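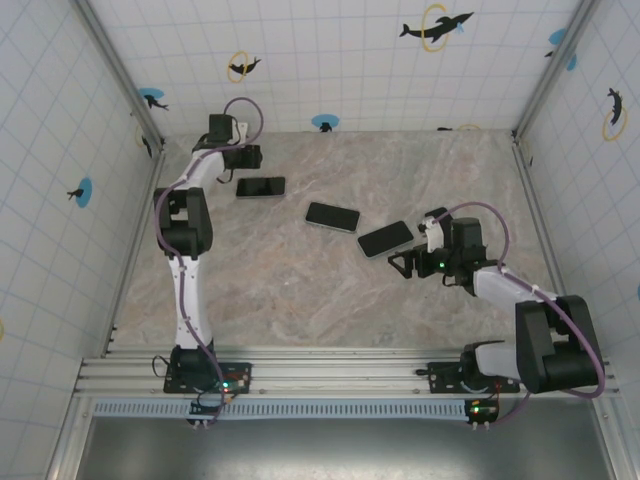
What does Pindari do?

It decides which of two arms may move, and when, so that neither has to learn about the other by touch. The arms share one rail and one small floor, and the things they pick up are flat, dark and shiny. Pindari sits between the grasp proposer (Drumholm, separate repository) and the joint controllers, and spends most of its life saying "wait".

Status

Usable. Release notes below are dated 20 April 2019 and describe the scheduler as it stands, apart from the bits marked otherwise. The old name for the package survives in a few import paths and will be removed as soon as someone feels brave.

What is in the repository

scheduler/ grants and withdraws floor space
planner/ turns a granted grasp into a joint path
percep/ phone and case outlines from the fixed and wrist cameras
replay/ plays back a log without moving anything
configs/ one file per cell, plus one called default that suits no cell at all

How the floor is shared

The floor is cut into patches. An arm asks for every patch its links will sweep over, elbow included, and gets all of them or none. We did try handing them out one at a time. Each arm took half of what it needed and then stood there politely until the timeout.

Patches can be marked shared when both grippers are wanted on the same phone. In shared mode the planner checks finger against finger at full resolution and everything else against a fat capsule. The cables are not modelled. They are covered by padding on the upper link, set by cable_margin, and if you lower that value to get a quicker path you will get a quicker path once.

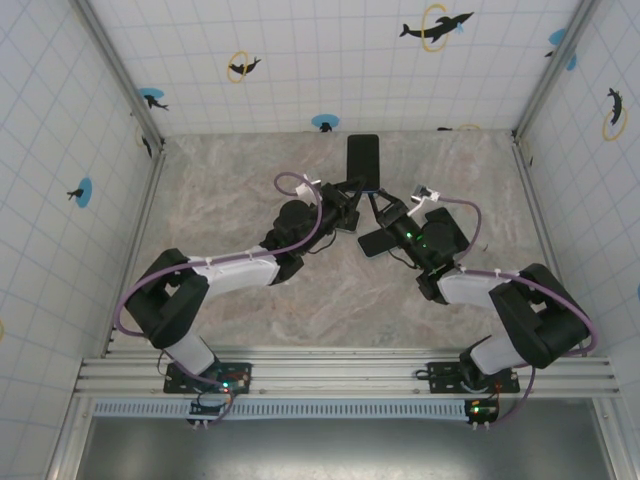 Perception

percep/outline.py looks for a rounded rectangle on the floor and reports its centre, angle and a confidence score. Black phones on a pale marble pattern are the easy case. Clear phone cases are the hard one: the outline finder sees the marble straight through them and reports, with great confidence, some more marble.

For clear cases we use the wrist camera and look for highlights along the edge. Button cutouts help too, as they give the matcher something with a definite shape. Set use_cutouts: true and expect it to be slower.

Reflections are masked by comparing 5 successive frames with the arm moving. Anything that slides about relative to the floor is treated as glare. A case held in the fingers also slides about relative to the floor, so masking is switched off when the gripper reports a hold. Finding that out took most of October.

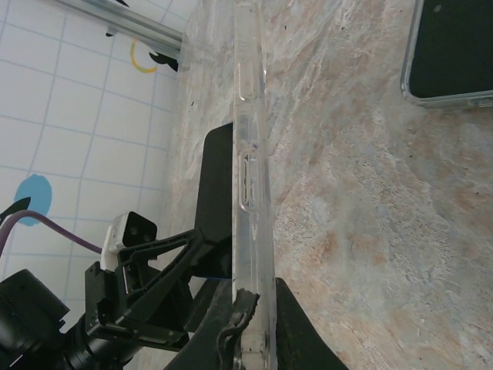
Philomena Horgan would rather we dropped the edge highlights altogether for held cases and trusted finger width instead, on the grounds that "a number from the gripper has never once mistaken a countertop for a product". Her branch is called width-first. It does better on cases held by the long edge and worse on anything that bends, and the two approaches will probably end up side by side behind a flag.

Logs

The bundled set holds 2,240 episodes. Each has joint states, gripper state, scheduler decisions and camera streams. Failures are kept in and labelled by cause where we could agree on one; the label "other" is doing a lot of work.

Wrist views are stored even when the camera is pointing nowhere near the floor. Please don't filter these out before training the visibility check — it needs them. The dolphins are a known source of false outlines, being dark, smooth and firmly stuck on. Solstead, our labelling tool, has a "decal" class for them.

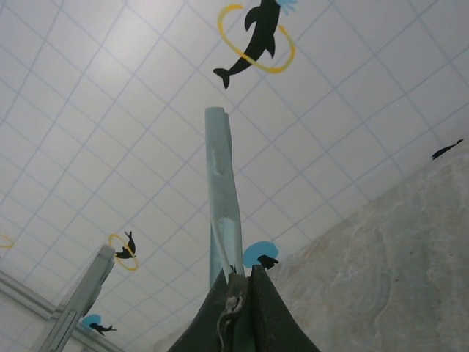
Wrist view with the gripper tip low in the picture and a dolphin and yellow ring on the panels behind.

Known problems

Replay drifts out of step with the video on episodes longer than 6 minutes.

Withdrawing a patch while an arm is inside it stops that arm and then, for reasons we are still reading about in our own code, the other one.

Rafferty, the path smoother, rounds corners it has been told to leave alone. Use smooth: off near the walls.

Reporting a fault

Attach the scheduler log and the cell config. A replay that shows the fault is better than a paragraph about it. Please check first that you are not running on default.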